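Brondusetti Flat Sheet and Fitted Sheet, Queen

I bought this set in April, after my last fitted sheet developed a habit of leaving the mattress at three in the morning. The Brondusetti promises "all-night corner grip," and I am a simple person who wants to wake up on fabric.

Putting it on takes some muscle. The elastic runs the whole way around, and the first corner fights you like a cat going into a carrier. Once the fourth one is down, though, it stays down – I slept on it for 29 nights before I had to tuck anything back in. My mattress is deep and has a topper, so that is high praise from me.

The cotton starts out stiff. It was still crackling a bit on the second wash and turned pleasant by the fourth. The care label wants a cool iron, and I wish it well.

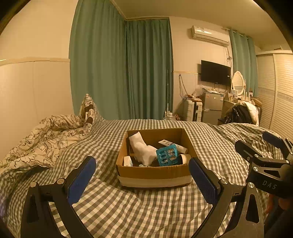
Malcolm Blackburn left a comment under my first post to say his set shrank after one hot wash, and that the corners now pull up on a mattress much thinner than mine. He has gone back to his old flannel and sounds happier for it.

I wash mine warm and line dry it, with no shrinking so far. The flat sheet is less of a success. It's cut short, so you can have a proper tuck at the foot or something to fold over at the top. I picked the foot. My shoulders have been informed.

Pillowcases are sold separately, at a price I looked at twice. Four stars for the fitted sheet, two and a half for its friend.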